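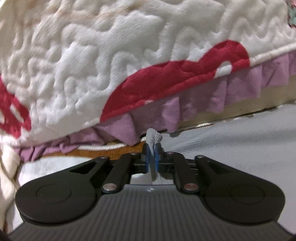

Governor's emergency powers: should the 24-day limit stay?

Posted in State Politics, Aug 15, 2026

tmallory
The ballot measure for November is final. Right now an emergency order from the governor runs out after 24 days unless the legislature votes to extend it. The measure would make it 90. I read the full text last night and I'm leaning no. Ninety days is a whole season of rules with no vote on any of them.

pinecreek_dad
I'm a yes. Our legislature is part time. During the floods it took them 13 days just to get a quorum, and half the reps couldn't get out of their own driveways. You can't run a disaster on that schedule.

tmallory
They got there, though. The extension passed with a week to spare.

Vomatwood Vic
Depends where you live. Up here in Vomatwood the road crew contract was tied to the order, and the contractor wouldn't start until the extension was signed. 900 households on a boil notice and everyone waiting on a floor vote.

r_okdale
That's a contract problem. The county could have written it differently. MacKinnon County did, and their crews never stopped.

Vomatwood Vic
MacKinnon has a full-time attorney. We share one with two other counties.

Meenakshi Shenoy
I went to the town hall in Fomen on this. Two things I didn't know before. First, under the measure the legislature can still end an order early by a simple majority, but it has to call itself back into session to do it, and that takes two thirds. Second, there is no limit on renewing. The governor can sign a new 90-day order the day the old one ends.

pinecreek_dad
Is the renewal part really in there? The mailer I got said "one time only."

Meenakshi Shenoy
Section 4. The one-time limit was in the first draft and came out before the final version. The mailer is probably working from the old one.

pinecreek_dad
OK, that bothers me more than the 90 days does. I could live with 90 and a hard stop.

r_okdale
Same. I'd vote for 60 with no renewals tomorrow.

stako_river
You're all assuming a bad governor. Most of these orders are for snow and wildfire.

tmallory
I'm not assuming anything about this one – the rule stays on the books for whoever comes next. The last time we changed this section was 2000.

stako_river
Fair, but the same goes for a legislature that won't show up. Still a yes from me.

Vomatwood Vic
Does anyone have a link to the final text? The county page still has the draft.

Meenakshi Shenoy
The Secretary of State's site has it under pending measures. The Stako library also has printed copies at the front desk.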